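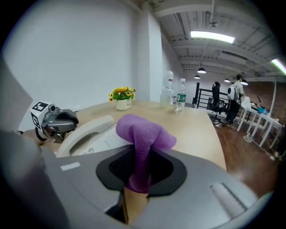
Prikville wants its front desk to answer the phone again

PRIKVILLE, May 6, 2022. The managers of the Horko building say they will bring back a staffed front desk in June, complete with a telephone that a person is supposed to pick up. Tenants have heard this before.

The plan was laid out in a two-page notice sent to the firms that rent space upstairs. It promises a receptionist during office hours, a desk phone with its own outside line, and what the notice calls "a welcoming arrival point." The arrival point, for now, is the curved light wood desk that was already there, with a white telephone, a small pot of artificial sunflowers and a couple of water bottles on it.

Bahrami, the company that runs the building, did not say what the change will cost or who will pay for it. The notice says only that the expense will be "absorbed in the normal way." Several tenants take that to mean their service charge, which last went up after the lobby lights were redone.

"I would like to believe it," said Ikhsan Lumenta, whose bookkeeping firm has rented on the upper floor for 3 years. "But they told us the same thing when they took the old receptionist away. They said the app would be better. Then my clients stood down there calling my cell phone."

The app is Kiter, a check-in service that lets visitors type in a name and sends a message to the person they came to see. Bahrami brought it in to replace the desk staff and told tenants at the time that it would cut waiting. No figures on waiting were ever handed out, before or after. Asked this week whether any exist, a Bahrami spokeswoman said the company was "always listening to feedback."

The same notice claims the building receives almost 400 visitors a week. It does not say how they were counted. Visitors who gave up on the app and went straight upstairs would not show up in its records, and Lumenta says most of his do exactly that.

Kiter will stay in use alongside the desk. The notice does not explain which one a visitor should try first, or what happens when the receptionist is at lunch. It also leaves out deliveries, the sorest subject among tenants. Packages are now left wherever the driver finds a spot, and the notice says a policy will follow.

There is some reason to think the desk will be used. The phone line has been ordered, according to the spokeswoman, and a job ad for the receptionist went up on the company's site. The ad lists the post as part time. The notice, describing the same post, says "throughout the day." The spokeswoman said the hours were still being worked out.

Tenants have until the end of the month to send in comments. Lumenta said he had already sent his, through the app, and had not heard back.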